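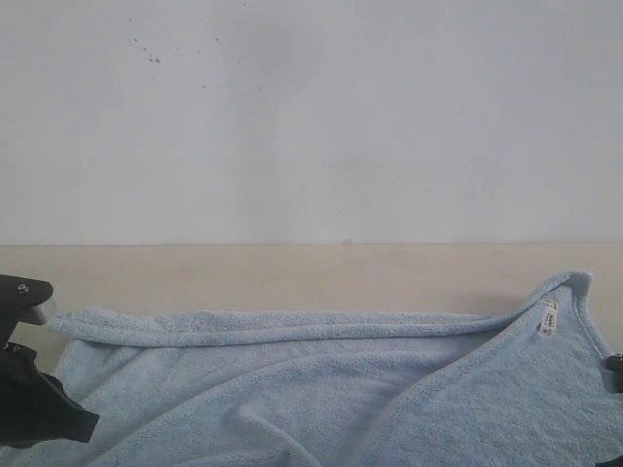
How dry does a storage room need to be before steel parts stop rusting in it?

Below 60 percent relative humidity at the metal surface is the working target for bare or scratched steel. The reading in the middle of the room is a poor guide to it, for reasons covered in the first part of the talk.

Posted in: Talks & Slides / Storage and Upkeep

Notes for the Itcombe session. Slide numbers follow the short deck. Skip 6 if the start is late.

Slide 1. Scope
Winter storage of small wheeled equipment: bicycles, scooters, hand carts, strollers. Unheated or partly heated rooms only. Batteries are left out. They need their own talk and their own fire rules.

Slide 2. Relative humidity and temperature
Remind the audience that relative humidity is a ratio. The same air holds the same water at noon and at 4 a.m., but the reading climbs as the air cools. A shed that shows 65 percent in the afternoon can pass 90 percent before sunrise with the door closed all night.
Dew point is the more useful number. Say it slowly and define it once: the temperature at which the air can hold no more water. Any surface colder than that gets wet.

Slide 3. Why metal lags
A steel frame warms more slowly than the air. When a mild, damp front arrives in January, the air in the room changes in an hour and the steel takes most of the day. During that gap the frame can sit below the dew point. People find drops on the tubing and look for a roof leak.
Opening the door to "air it out" on such a day makes it worse. Expect a question on this. The rule is to compare outdoor dew point with the temperature of the coldest part in the room. If the dew point is higher, keep the door closed.

Slide 4. The Fotatthorpe room
Brick, north wall, one small vent, concrete floor without a membrane. Loggers at floor level and at head height. Floor readings were higher through the whole season. A square of plastic sheet taped to the concrete for 48 hours showed beads of water on its underside, so moisture was coming up through the slab.
Changes made, in order: vapor barrier over the slab, racks raised off the floor, vent cleared. No heater. Show the before and after graph and give people time to read the axis.

Slide 5. The Adthorpe room
Timber, insulated, small compressor dehumidifier. Worked well until the first hard cold spell. Compressor units ice up in cold rooms and spend much of their time defrosting. A desiccant unit uses more power but keeps working near freezing. Give the choice as a matter of room temperature and leave brands out of it.

Slide 6. Cost (optional)
Run time drives cost more than purchase price. Seal the room first, then size the machine. A humidistat that reads high will run the unit all winter, so check it against a second meter in October.

Slide 7. Preparing items before storage
Wash off road salt. Salt pulls water from the air well below saturation, so a salty part rusts in a room that would be safe for a clean one. Rinse with low pressure and keep the jet away from bearings.
Dry by hand, then leave in moving air. With a fan, roughly 90 minutes was enough for exposed surfaces. Clamps, hinges and the inside of open tubes take longer.
Thin film of oil or wax on bare threads and bolt heads. None on brake surfaces.

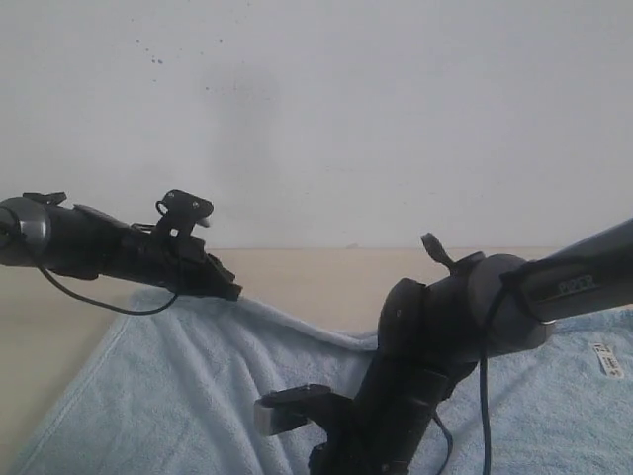

Handlebar assembly on a towel, with bracket and stem.

Slide 8. Covers
Do not wrap in plastic sheet. Water already on the part stays there. Use a breathable cotton or nonwoven cover, loose at the bottom. Desiccant bags are only worth using in a sealed box, and they need to be weighed or dried out on a schedule.

Slide 9. The Parry log
One season, 76 items, checked monthly. Most of the new rust was on parts that had gone in without a rinse. Position in the room came second, with the outside wall row worse than the center row. Cover type made little difference once items went in clean. State that this was one building and one winter.

Slide 10. Checks during the season
Read the loggers, wipe one marked test plate, look under one cover per row. Replace logger batteries before the cold sets in.
Take questions here. Leave the dew point table on screen.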